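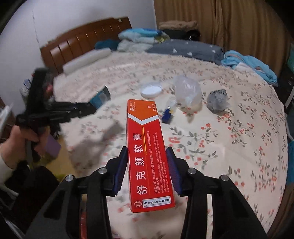
By Etelka Orbán
Filed under: Bedroom and bath storage

Sorting skin creams and ointments: cartons, dates and where to keep them

Tubes of ointment are usually sold in a long, narrow carton, and the carton is the first thing most households throw out. Keep it. The tube carries a product name and very little else. The carton carries the indications, the net weight, the batch number and, in most cases, the folded leaflet. On the red carton in the photo, the indications are printed in English next to the Chinese: skin itching, redness, acne and ulcers. The weight is there as well, 20 grams per tube.

Work on a surface large enough to spread everything out at once. A made bed is suitable if the spread is pulled flat first, as small caps and rolled leaflets disappear into a deep pile. Lay a towel over a fluffy bedspread before opening any tube. Ointment bases are greasy and do not rinse out of long fibers with water alone.

Order of work

1. Empty the drawer, the bathroom cabinet, the travel bag and the nightstand before sorting anything. Duplicates are normally split between two of these.

2. Match each tube to its carton. A tube without a carton goes in a clear zip bag with a slip of paper stating the name, the weight and the expiration date.

3. Read the date on the crimp of the tube as well as the one on the carton. If the two differ, the contents have been swapped at some point. Go by the tube.

4. Look for the open-jar symbol, a small pot with a number and the letter M. The number is months after opening. Many cartons do not have it, in which case follow the leaflet.

5. Write the month of opening on the end flap in ballpoint. Felt-tip smears on coated board.

6. Set aside anything with a split seam, separated contents or a changed smell, whatever the date says.

Cartons in another language

Do not guess from the color or the graphics. A phone translation is adequate for finding out what kind of product it is, but not for dosage. Take the carton to a pharmacist if there is no leaflet you can read. Until then it should be stored separately and left unopened. A plain label on the narrow side, in your own language, saves handling the carton again later. Leave the printed text and any seal uncovered.

Storing

Stand cartons on end in a shallow box, printed face forward, with the tallest at the back. Laid flat, they get stacked, and the lower ones are crushed at the corners. I use a Seranora drawer insert with the dividers set 60 mm apart, which takes most ointment cartons upright without letting them lean. A cut-down shoebox works equally well.

The bathroom is the wrong room in most homes. Steam softens the board and lifts the labels. A bedroom closet shelf, out of the sun and away from the radiator, stays drier and more even in temperature. Keep the box above the reach of children, or lock it. Eye ointments get their own bag. They are too easily confused with skin products of the same size.

Disposal

Use a pharmacy take-back bin where there is one. Take the tube out and recycle the carton and leaflet with paper, after blacking out any name on a prescription label. Do not squeeze leftovers into the sink.

Lilla Juhász wrote in to ask how often this should be repeated. Twice a year is sufficient for most households - I do mine in January and July, and the second pass is short if the flaps have been dated.

Next page: Bandages, tape and gauze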